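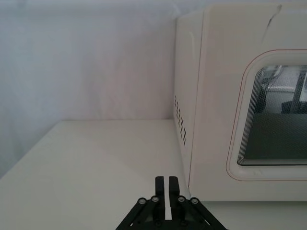 Microwave on a white table

Unit 4: Reading a library building
Handout for the Pongate visit, 12th September

Welcome back, everyone! This is the session I look forward to most each year, the one where we get out and look at how a public library works as a place as well as a collection. Please read these notes before you come, and bring them with you, as there is space in the margins for sketching.

Pongate Library opened as a reading room over a row of shops and moved to its present site when the old school was pulled down. It's a two-storey brick building on a sloping plot, so you come in from Rathore Street at the upper level and find the children's library below you, opening straight on to the garden. I love this arrangement. The slope could have been a nuisance, and the architects turned it into the best thing about the place (wait until you see the view down the stairwell!).

Words we'll be using

Threshold: the stretch between the street and the first shelf. At Pongate it takes in the porch, the lobby and the returns desk.

Sight line: what a person can see from a given spot without moving. Staff sight lines and reader sight lines are often at odds.

Quiet gradient: the gradual change from noisy to silent areas. Pongate runs front to back, with newspapers by the door and study tables at the far end.

Stack: closed shelving for stock not on display. The local history stack holds 1343 volumes, and Khurram Usmani has kindly agreed to take us in.

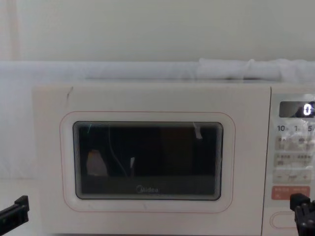

Now, the quiet gradient deserves a bit more, because last year's essays tended to treat it as a matter of walls. Walls help, of course, but carpets, ceiling height and even the order of the shelves do a great deal of the work. Compare Surnport, where the study area has 142 seats in one open hall and is still wonderfully hushed. The tall bays between the hall and the entrance soak up most of the chatter. Shamim Kazmi's plan of the Surnport shelving is in your reading pack. Do have a proper look at it, it's a lovely piece of drawing.

The Irard branch makes a good contrast. It's tiny, with room for 400 books on open shelves and one long table, and everything happens at once: story time, printing, somebody's crossword. Does a gradient make any sense in a room that size? I've changed my mind on this more than once and would enjoy hearing your views.

During the visit

Pick one reader's route, from street to seat, and draw it. Mark each place where a person has to stop, turn or choose. Note the signs you pass and whether you needed them.

Then swap with a partner and walk their route instead of your own.

After the visit

Write 200 words on a single threshold, and attach your sketch. Rough pencil is fine. Reading for next time is the chapter on branch libraries, plus the August opening hours survey from the pack.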